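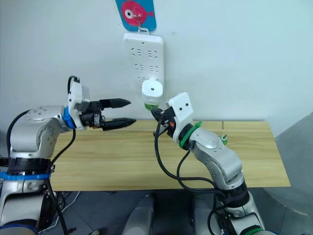 Most houses in Pruitt were wired for a lamp, a radio and maybe an iron. The people living in them now own a good deal more than that, and the outlets have not kept up. Walk through any of the older streets off the mill road and you will find cords under rugs, cords over door frames, and adapters plugged into adapters. Some people get tidy about it and mount a white power strip upright on the wall over the table, where the cords stay out of the way and the switch is easy to reach. Others leave the strip behind the couch and forget it for ten years.

Lucinda Szabo has been rewiring old houses in the county since she finished her apprenticeship. She spent most of October in a two-story place on Flurnport Street that belongs to Wanda Lyons, a retired bookkeeper. The kitchen had one outlet when Lyons bought the house. It was next to the stove, and the refrigerator used it.

"I had the toaster in the dining room," Lyons said. "You get used to carrying your bread."

The job called for 1000 feet of new cable. Szabo and her helper, Ramiro Vallejo, fished most of it down from the attic through holes bored in the top plates. The plaster walls are the slow part. Vallejo cuts each box opening by hand with a small saw, because a power tool can shake the plaster loose from the lath for a foot in every direction. On a good day he sets 5 boxes. On the north wall of the dining room, where an earlier owner had put up a second layer of plaster, he set 2.

What they find in the walls varies. Knob and tube wiring is common in the older rooms, and it is often in fair shape until it reaches a spot where somebody added to it. Szabo showed me a splice from above the Lyons bathroom, wrapped in cloth tape that had gone stiff and brown. It had fed the hall light and both bedrooms.

Otis Mahmoud teaches the evening home repair class at the Brirnevau Center, and he spends one full session on cords. He tells his students to read the rating on the back of a strip before they plug in anything that makes heat. Space heaters go straight into the wall. So do window air conditioners. A strip should never feed another strip, and a cord that feels warm should be unplugged and thrown out.

Costs are hard to compare from house to house. Szabo charges by the opening for small jobs, and for Lyons that came to $158 apiece, patching not included. Lyons did the patching herself with a bucket of setting compound and a library book. She has the dining room left to paint.

The toaster is in the kitchen now, to the left of the sink, on a circuit it shares with the coffee maker.

Contact the magazine | Copyright, all rights reserved | Back to top

Search articles Enter keyword Go

Related stories
Plaster or Drywall: Living With Both
Hanne Steinarsdóttir on Keeping Old Windows
What Your Breaker Panel Labels Should Say
A Weekend in the Attic
Porch Lights of the Mill Road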